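Chapter 7
Storage, Containers, and the Care of Small Goods

Chapter Outline
7.1 Why Goods Are Held
7.2 The Container as a Unit of Record
7.3 Choosing and Maintaining Open Containers
7.4 Mixed Contents and the Problem of Sorting
7.5 Stock Checks and Corrections

Key Terms
bin location, carrying cost, commingled stock, cycle count, dead stock, lead time, open container, unit of record

Opening Case: The Vadwood Stockroom

When Leire Ibarra became stockroom manager at Vadwood, a mail-order supplier of craft and hobby goods in the town of Lonthorpe, the company listed 2348 separate items for sale. Its records showed where each of them was supposed to be kept. In practice, clerks relied on memory. Buttons were stored beside fishing weights because both had once been bought from the same wholesaler, Georgiev, and the shelf had been labeled with the wholesaler's name. A clerk who had worked in the building for many years could fill an order in minutes. A new clerk could spend most of a morning on the same order and still return with the wrong size.

Ibarra's first report to the owners, dated 15 February 2021, did not ask for more space. It asked for permission to stop receiving new lines until April, so that every container in the building could be emptied, cleaned, labeled, and entered again in the stock ledger. The owners agreed with some reluctance. Sales were slow during those weeks, and two regular customers took their business elsewhere. By summer, however, the number of orders returned because of a picking error had fallen sharply, and the company was able to close a rented annex that had held 600 containers.

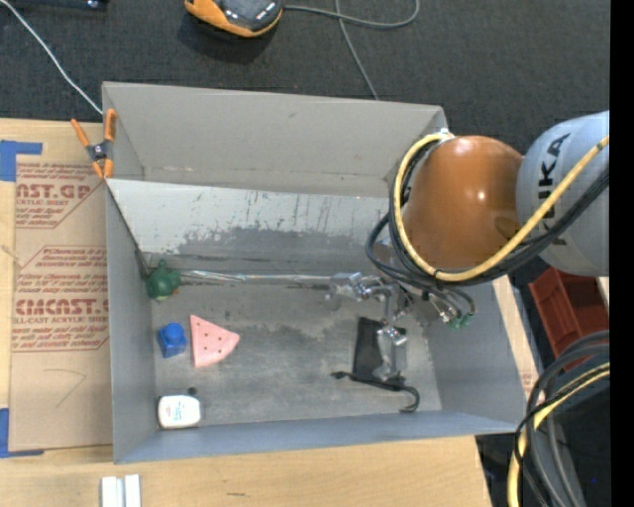 The Vadwood case raises several questions that will be taken up in this chapter. The first concerns the purpose of holding goods at all. A business that could obtain every item at the moment a customer asked for it would have no need of a stockroom. Goods are held because supply and demand rarely keep the same schedule. A supplier may require a lead time of several weeks, while the customer expects delivery in days. Stock fills the gap between the two, and it does so at a price. Rent, insurance, spoilage, handling, and the money tied up in unsold goods together make up the carrying cost, which was introduced in Chapter 6.

The second question concerns records. Students often assume that a stock record describes goods. More precisely, it describes goods in a place. An entry stating that a firm owns 300 brass hinges is of limited use to the clerk who must find them. For this reason most stockrooms treat the container, together with its bin location, as the unit of record. When goods are moved from one container to another without a matching entry, the ledger may still show the correct total and yet be wrong in every way that matters to the person filling the order.

The third question concerns the containers themselves. Open containers are favored for small goods that are handled often. Their contents can be inspected without lifting a lid, and they can be refilled quickly. They also collect dust, and their inner walls become marked through use. Such marks are seldom a reason to replace a container, but loose dirt should be removed whenever the container is emptied. A divider may be fitted where a container is too large for the goods assigned to it. Each side of the divider should then carry its own location number. Failure to observe this rule is one of the most common sources of commingled stock.

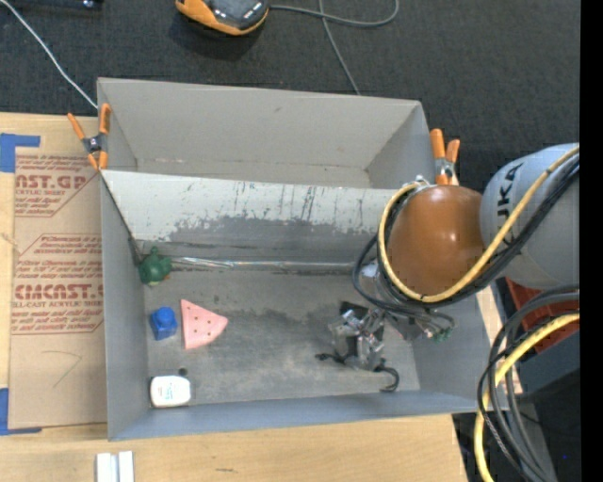
Figure 7.1 An open container with an inner divider. Orange spring clamps grip the top edges.

Commingled stock is the subject of Section 7.4. The term refers to unlike goods held in one location, whether by design or through neglect. Blagoje Begović, whose studies of small warehouses are cited throughout this chapter, distinguishes between planned and unplanned commingling. Under a planned system, the ledger lists every item in the location, and the clerk expects to sort by eye. Statero, a distributor of repair parts, used such a system for slow-moving items and found that it saved shelf space without a serious loss of time. Under unplanned commingling, the ledger lists only one item, and the others are in effect lost until they are discovered by chance. Goods lost in this way are frequently reordered, and the surplus becomes dead stock.

The final section describes the cycle count, a method in which a small part of the stock is checked at regular intervals in place of a single annual count. Students should pay particular attention to the treatment of corrections. A difference between the ledger and the shelf should be investigated before the ledger is changed, and the person who made the original entry should not be the only person to approve the correction.

Before You Read

Consider a storage area that you use regularly, such as a kitchen drawer, a supply closet, or a workshop shelf. Write a short list of what you believe it contains, then inspect it and note any differences. Keep both lists, as they will be needed for the exercise at the end of Section 7.5.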